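搜索本站 请输入关键词 搜索

工作记录(二月,会务与文集组)
最后更新:二月,星期日晚

接上一条。今天主要处理“安全、技术与基础设施”工作坊的摘要编码,以及文集第二部分的章节次序。

一、摘要语料

去重后的语料仍为1088条,包括历年投稿摘要和公开征稿的回复。上次统计时把同一作者的修订稿算作两条,现已按提交编号合并,保留最后一版。合并规则写进了编码手册的附录,旧规则划掉但不删除,便于以后核对。

编码类别维持不变:边界与流动、数据与监控、专家知识、物质基础设施、日常安全实践。争议集中在后两类。写港口扫描设备的摘要,一编码员归入“物质基础设施”,另一编码员归入“专家知识”,理由是论述重心在操作员的判断上。两种读法都成立。暂定做法:允许一条摘要带一个主码和一个副码,主码按作者的研究问题定,不按出现频率最高的名词定。

抽样复核抽了200条,双人独立编码。“日常安全实践”一类的一致性最差,分歧多数来自“日常”一词。有的作者用它指居民的生活经验,有的指机构内部的例行工作(值班、填表、交接)。拟拆为两个子码,名称未定。拆分之前不再报告总的一致性系数,这个数没有解释力。

二、Kamik 的检索问题

检索工具 Kamik 对中文“安全”的处理有缺陷。security 与 safety 在中文摘要里同为“安全”,索引时并为一项,导致实验室安全、食品安全的稿件混入国际安全研究的结果。英文关键词字段齐全的条目可以反查,没有英文字段的只能人工判断。

临时措施:
1. 在检索式里加限定词(国家、边境、情报、治理),先缩小范围。
2. 命中但无法判定的条目标“待读”,不进入统计。
3. “安保”“保障”“安全化”各自单列,不并入“安全”。

第三条会增加工作量,但“安全化”是有明确理论来源的术语,并入之后第二部分的综述没法写。

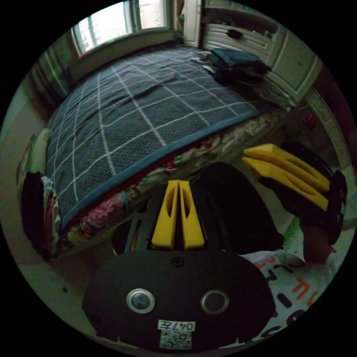
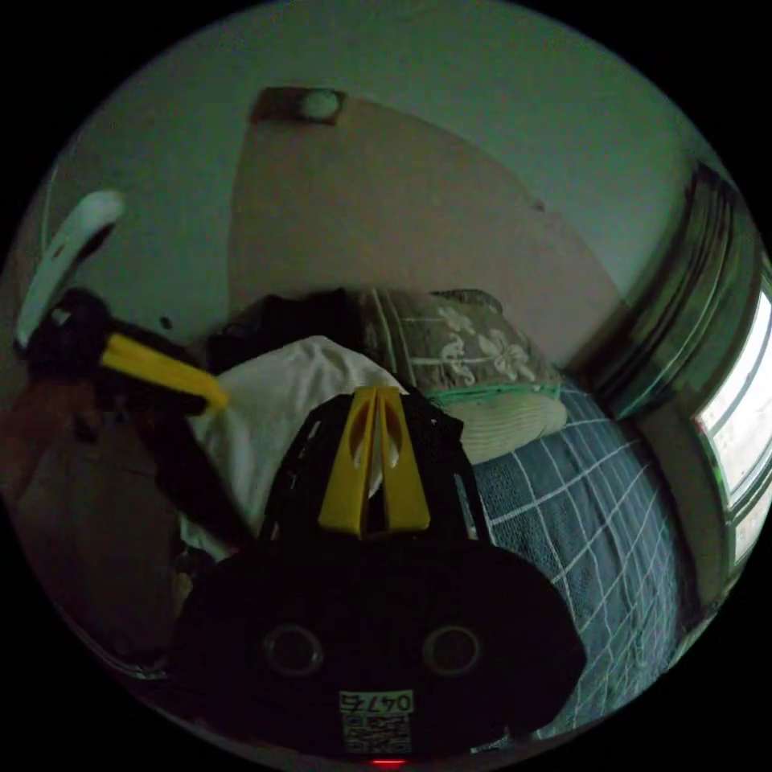

三、文集第二部分

现有九章,打算压到能够形成连续论证的规模。原先按地区排,欧洲在前,其余在后。Luuk Van Leeuwen 的书面意见认为这种排法把欧洲以外的材料放在了“案例”的位置,理论由前几章独占。意见成立。改按问题排:

先放讨论“不安全如何被认定”的章节,处理风险评估、预警指标、威胁清单的制作过程。
再放讨论“认定之后由谁执行”的章节,包括外包、标准制定、设备采购。
最后放讨论失效和维修的章节。系统停用、数据过期、合同到期后设备由谁维护,这部分文献少,也是本书与同类文集差别较大的地方。

按此次序,Siven 口岸一章要从末尾提到第二组。作者的材料主要是采购文件和验收记录,原稿引言却在讲主权理论,两者衔接很弱。建议作者删去引言的前一半,从验收记录里“合格”一词的用法写起。修改意见已起草,措辞还要改,第二段语气偏硬。

Lencho 一章的问题是证据。文中称当地官员“普遍认为”新登记制度提高了可见性,注释里只引了5份访谈,其中有几份是同一部门的。不能支撑“普遍”。可改为“受访的几名官员认为”,或者补充其他部门的材料。作者此前回信表示访谈对象已调离,补访可能性不大,所以倾向前一种改法。

四、会议日程

两天的安排基本定下。第一天上午是概念与方法,下午是平行分会;第二天上午留给青年学者的工作稿讨论,下午是圆桌。

遗留问题:
圆桌题目“技术是否改变了安全”过宽,容易变成各讲各的。改为“技术采购作为安全政策”,与文集第二组章节对应。待与会者确认。
Cirkier 楼的大教室投影与分会场地时间冲突,第一天下午的一场分会要换到小教室。小教室约能坐三十人,够用。
工作稿讨论采用评议人先述的方式:评议人概括论文,作者后回应。上届由作者先讲,多数超时,讨论被挤掉。评议人须提前拿到全文,截稿时间要写进通知正文,不要只放在附件里。

五、关于匿名与引用

有两篇投稿使用了内部泄露文件。编辑原则上次没有写清,现补记如下:
文件已由媒体公开报道的,可以引用,注明报道来源,不附原件链接。
文件未公开的,作者须向编辑说明取得方式和对第三方的风险,由两名编辑分别给出意见。
文中出现的基层人员一律去名,职位写到能理解论证的程度为止。高层官员以公职身份发表的言论不在此列。

其中一篇的作者主张保留基层人员的工号,理由是工号本身是分析对象。可以用替代编号达到同样的目的,保留原编号的位数和前缀结构即可。此意见尚未发给作者。

六、读书摘记(与第二部分引言有关)

安全研究对“基础设施”的借用有两种。一种把它当作受保护的对象:电网、海缆、港口。另一种把它当作安全得以运作的条件:数据库格式、编号规则、通信协议。引言初稿在两者之间来回切换而不作说明,读者会以为是同一概念。拟在引言第二段加一个区分,之后各章各用其一,在章首注明。

另,“韧性”一词在初稿里出现过密,多处可以直接写“恢复供电”“恢复通行”。逐处替换,替换不了的再保留。

七、待办

编码手册:写主码、副码规则,补两条边界例子。
Kamik:导出“待读”清单,按年份排序。
Siven 一章:改修改意见第二段后发出。
Lencho 一章:等作者对措辞方案的答复。
日程:确认圆桌题目,通知分会换教室。
匿名原则:发给另一位编辑过目,有异议直接在本条下面批注。

编码表的备份在共享目录里,文件名后缀为“合并后”的是现行版本,旧版只读。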